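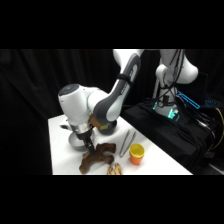
Trernen tabletop cell. Gripper at the surface, orange cup at the right of the work area.

Trernen Tabletop Cell
Supplied by Stivholm
Category: Handling / Light Domestic and Bench Work

Overview

The Trernen is a table-mounted manipulation cell for evaluating pick, transfer and place work on household items and small shop parts. It is sold to test labs, appliance developers and integrators. It is not sold as a home appliance and carries no rating for use around children or pets.

Buyers regularly ask whether the cell can clear a table. With a known set of items, a fixed table and an operator within reach of the stop button, it can clear most of one. With a table it has not been set up for, performance falls off quickly, and the figures on this page should not be carried over.

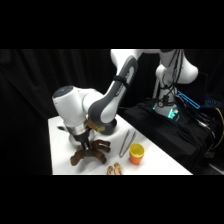
Top-down approach to a brown object with several legs.

Grasping

The Marras gripper is a two-finger parallel unit. Rigid items with straight sides are the easy case. Cups, boxes and blocks can be gripped at a taught height with the standard approach.

Irregular items are harder. A shape with limbs or branches offers many places to close the fingers, and few of them keep the item level during the lift. The Predeck planning software ranks grasp candidates by distance from the estimated center of mass and tries the top candidate first. Soft items also change outline as the fingers close, so the release point is recalculated after each lift.

Thin flat utensils remain a weak point. Expect repeated attempts on anything lying flush with the table.

Stivholm bench test, standard item set
Items in set: 18
Task types: 14
Attempts logged: 1666
Operator present: all attempts

The item set and the full log are supplied on request with a quotation. Success rates are given per task type. A single combined rate is not published, as it depends mostly on how many easy items are in the mix. 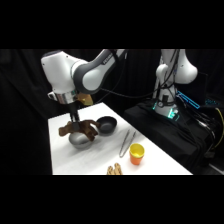
Brown item held over a silver metal bowl, with a dark bowl just behind.

Transfer and placing

Placing into an open container is supported as a standard routine. The container must be wider than the item at its widest point, or the item must be soft enough to fold at the rim. Predeck does not check whether an item has settled fully inside. A second look from the fixed camera can be scheduled after release and adds to cycle time.

Not supported in the current release:
Liquids and filled cups
Stacking of nested bowls
Items under other items
Washing, wiping or drying

Shop-floor use

Kitting loose parts into bins uses the same routines and is the more dependable application at present. Parts repeat, lighting is constant and the bins stay where they are put. Sites running mixed household goods should plan for an attendant. One attendant can watch two cells. 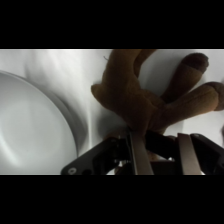 Stivholm Equipment Sheets Issue 9 Page 14

Wrist camera

The wrist view shows the finger pads and the item between them at close range. It is used for final alignment and for confirming that something is held. Large pale dishes on a pale surface give low contrast from this position, and the rim may need to be located from the fixed camera instead.

Setup and ordering

Allow one working day for mounting and camera calibration. Repeat the calibration whenever the table or a camera is moved. Replacement finger pads are sold in pairs. Predeck is licensed per cell and includes updates for the first year.

The next release, planned for June, adds nested bowl separation as a trial feature. Existing licenses will receive it without charge.

Sheet revised 26th October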